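Trekent Tidy-Up Set - read me first

Welcome, and thank you for taking an interest in our little corner of the chores question! The Trekent set holds 698 episodes of two-armed tabletop tidying, spread over 14 tasks, and we put it together because we kept being asked whether a machine can clear a desk yet. Our reply, after a long February of it, is "some desks, on some days" - and we would love for you to check that against your own models.

Tasks use ordinary clutter: a snack bag, a boxed deck of cards, a yellow tray, a microphone on its small tripod. Shelves and holders hang from rails along the walls.

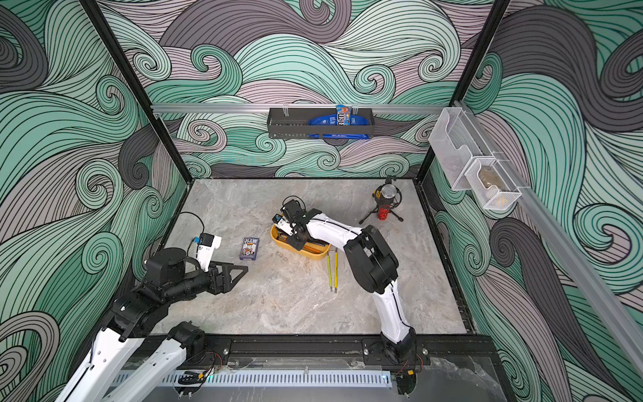
A desk isn't tidy until somebody knows where the things belong, came the remark from Flestcombe, and your arms are told that every time. Fair enough, and it is in the known limits. Each episode carries a written goal, so the set says very little about deciding what goes where.

Files come in 23 archives, one folder per episode. Please hold out the last 4 archives for testing, and do write to us with your failures - we read them all.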